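The Plaltthorpe Rules

The Plaltthorpe Rules are a set of good-practice guidelines for robots that tidy bedrooms, mostly in guest houses and small hotels. I've been keeping this page for the Hatomness wiki for a while now, and I also work with the things, so please forgive me when I wander off into shop talk! The first version was written by Jae-in Shin at Noonan, a small cleaning firm in Danport, and it fitted on one sheet of paper. The current one has 23 rules and 2,088 words (I do like a number that stays put).

The name comes from the village where the first draft was argued over. I wasn't there, sadly, but I've heard it was a long lunch.

Floor before furniture

Rule 1 is the one everybody remembers: litter comes off the carpet before anyone touches the bed. Wrappers, bottles and paper bags all count as litter. Bedding doesn't, and neither does anything lying on it, so a bit of paper on a duvet stays put until a person has looked at it. I think that's very sensible, having once lost a train ticket to an over-keen cleaner (a human one).

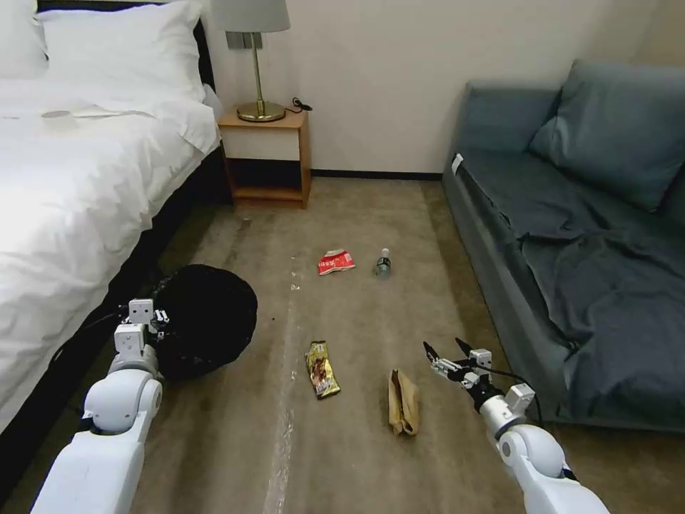
Floor litter between bed and sofa, with the left gripper on the black bag.

Rule 4 covers what I call the two-hand question. One arm may hold a bag while the other picks up, but the two mustn't cross over each other, and neither should lean on the furniture. The early draft let them cross if they went slowly, and oh, the arguments we had about "slowly"! It's gone now and I don't miss it.

Soft packets get a rule of their own. Grip them lightly, lift them straight up and keep them low on the way to the bag, so that any crumbs land where the vacuum is going anyway.

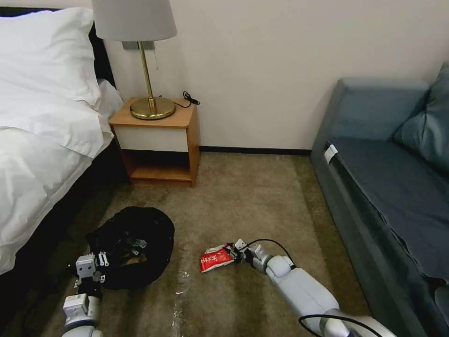 Category: Household robots > Working practice > Picking up

Crumbs and small bits are left for the vacuum under Rule 9, and stains are written down for whoever does the carpets. Dark fabric on the floor is the tricky one, as a bag and a jumper can look much the same in a heap. The rules say to stop and ask if there's any doubt, with a wait of 20 minutes before moving on to the next room. I'd make it shorter, but I was outvoted.

Lamps and their cables are off limits altogether.

Comments

hatomness_jo: We use these at our place and the waiting rule drives me up the wall. Can it be changed locally?

drycellar: Yes, see Rule 20, you can set your own wait as long as it's written down somewhere the staff can see it.

Mags P: Does a half-full bottle count as litter? Ours always have a bit left in them.

drycellar: It does, but check the cap first.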